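Fitting the Farnura Training Surcingle to Your Pony

Section 4: First Fitting and Long Lines

Welcome back! By now your pony should be happy wearing a bridle and having a pad laid over his back, and if he isn't, please do go back to Section 3 and spend another week there. There is no prize for hurrying, and the pony will thank you for it later on.

Before you begin, brush the back and girth area well and run your bare hand over both (a scrap of dried mud under the strap is enough to make a sweet pony grumpy). Have a helper at his head for the first few sessions.

1. Lay the Farnura surcingle gently over the withers and slide it back an inch or two, so the hair lies flat underneath.

2. Walk around to the far side and let the girth strap down by hand. Please don't let it drop against his legs.

3. Come back to the near side and buckle the girth loosely, on the first hole that holds the pad steady.

4. Lead him forward a few strides, stop, praise him, and take the girth up one hole. Do this again until you can just slip your flat fingers beneath it.

5. Attach the crupper only when he is calm about the girth. Lift the tail softly, make sure every hair is clear of the dock piece, and buckle it so that there is a little slack along the back.

CAUTION: Never leave a pony tied up alone in a surcingle and crupper. If he clamps his tail or humps his back, stand quietly with him and wait for him to soften.

6. Pass the long lines through the lower rings, one on each side, and clip them to the noseband or halter. We like the Plirnarard cotton lines for this stage, as they are kind to the hands, though any soft line without a knot in it will do.

7. Step back and to the side, well out of kicking range, and ask for a walk with your voice. Almost 200 strides is plenty for a first outing – stop while he is still enjoying himself.
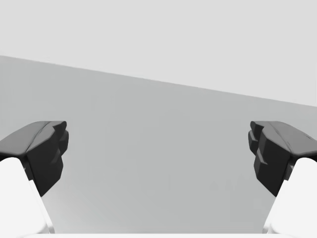 Rweyemamu wrote to us that her gelding walked off beautifully to the left but planted his feet each time she changed sides, and that moving the lines to the upper rings for a few days had cured it.

Note: The upper rings do give a lighter feel, and we're glad to suggest them for any pony who leans or sulks. Go back to the lower rings before you start on turns.

8. Finish by unclipping the lines first, then the crupper, and the girth last of all. Wipe the sweat from the straps and hang the surcingle somewhere airy.

Wheel and shaft work is covered in Section 5.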